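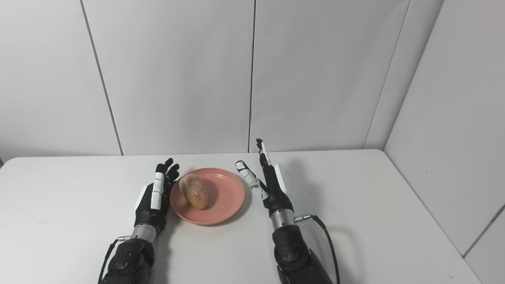

Re: [tivum-bench] Right wrist cable and hand calibration

On the Tivum list, Blair Lamont wrote:

> We have the same two-handed setup as you, on a white table, and the right
> hand drops off the bus when the forearm rolls outward. It comes back by
> itself after a few seconds. The left hand has never done it. I have
> swapped the controller ports and the fault stayed with the right side.
> Before I open the forearm, is there anything on the outside I should look
> at first? Also, how often do you redo the finger zero? Ours was last done
> in April and the thumb now closes short on small items.
>
> Blair

Blair,

Leave the forearm closed for now. We had this on the Winatora cell and the trouble was outside, at the wrist connector.

On our bench the connectors stick out sideways from the silver part of the wrist, one on each outer side. The left cable runs down along the forearm. The right one loops out to the side and down over the tabletop. I like some slack there, but a loop with nothing holding it puts the whole pull on the connector each time the forearm rolls. If yours is routed the same way, look at that before anything else.

What I would do, in order:

1. Power down the arms and the hands. Don't unplug a hand live. We lost a finger driver that way.

2. Undo the wrist connector and look at the pins with a light. Ours had one pin pushed back a little. It still made contact with the arm at rest, so every bench test passed.

3. Check the cable for continuity while you bend it by hand, close to the plug. If the reading jumps, replace the cable. I would not bother trying to repair the end.

4. Plug it back in and fit a clamp on the forearm a short way below the wrist. Leave enough slack above the clamp for full roll in both directions. Turn the wrist by hand with the power off and watch that the plug doesn't move.

5. Power up and run the roll test for 200 cycles at 60 percent speed. Log the bus errors for each side. A good side should show none at all. If you see errors on the right with a new cable, then open the forearm.

On the finger zero, we do it every 2 weeks, and again after any cable or finger work. April is too long ago if you are running daily. Let the hands warm up for 5 minutes first, opening and closing with nothing in them. Then zero the fingers, and do the thumb last. The thumb zero shifts if you go back and touch the index finger afterward, at least on our firmware.

For the check afterward we use a plain round plate with one bread roll on it, placed between the hands. Both hands stop next to the plate without touching the roll, and I compare that pose with the saved one. Then the left hand steadies the plate and the right hand takes the roll. Bread is good for this. If the thumb closes too far you get a dent you can see, and if it closes short the roll slips out. Use a fresh one each session, as a stale roll is hard enough to hide a bad thumb.

Wipe the table before you start. Crumbs get into the lower finger joints and the fingers go stiff. I use a dry brush on the joints, no compressed air.

Save the old zero file before you write the new one. The Jerkari tool overwrites it without asking, and we have had to go back more than once.

The clamp drawing is in the list's file area, in the folder Hứa set up for wrist parts. It prints without supports. Check the bore against your forearm before you print a batch, ours is the older casing.

Let me know what the pins look like.

Regards,
Winatora bench

--
To leave the tivum-bench list, send a message with "unsubscribe" in the subject line.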